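Teleoperators wanted - two-arm data collection, Bendasel lab
Posted 2021-04-10

Do you like fiddly jobs? Packing suitcases, wrapping gifts, getting a stubborn lid back on? We'd love to hear from you!

Fluvley is our project on teaching a pair of robot arms to handle everyday packages together. The arms learn from people. You steer both of them through a task, we record everything, and the learning system trains on what you did. We have 1112 recorded examples so far and we want a lot more, from a lot more hands.
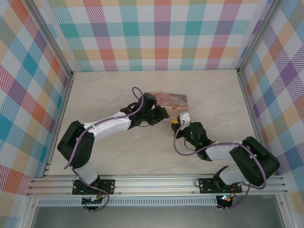
Both arms at work on a box at one of our Trollomberg stations.

What you'll be doing

You sit at a station and guide the left and right arms through short tasks: turning a package, sliding it, lifting it between two grippers, setting it down where the task card says. Each try gets a quick label from you (good, so-so, failed). Please don't throw the failed ones away - they're useful to us too, and some of our best training runs had plenty of them in the mix.

Shifts are 3 hours with a break whenever you want one. Most people record up to 400 examples over their time with us, but there's no quota and we'd much rather have slow, careful ones.

Boxes hold their shape and are a friendly place to start. After that come pouches and soft packs, which slide and fold in ways that keep all of us on our toes.
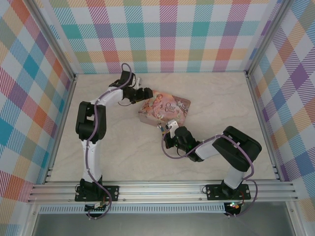

Zoubi wrote to us after a first week of shifts: I thought the soft packages would drive me nuts, and now they're the ones I ask for. You have to let one arm hold still while the other does the work, and that took me a couple of days to get.

Who can apply

Anyone 18 or over who can sit comfortably at a station and use both hands on the controls. No robotics background needed. Left-handed people, please apply - we have 7 open places and would love to fill several of them with you.

Training is paid at the same rate as regular shifts. The next group after this one starts in December.

To apply, send a few lines about yourself and the hours you're free to the Bendasel front desk, with "Fluvley operator" in the subject line.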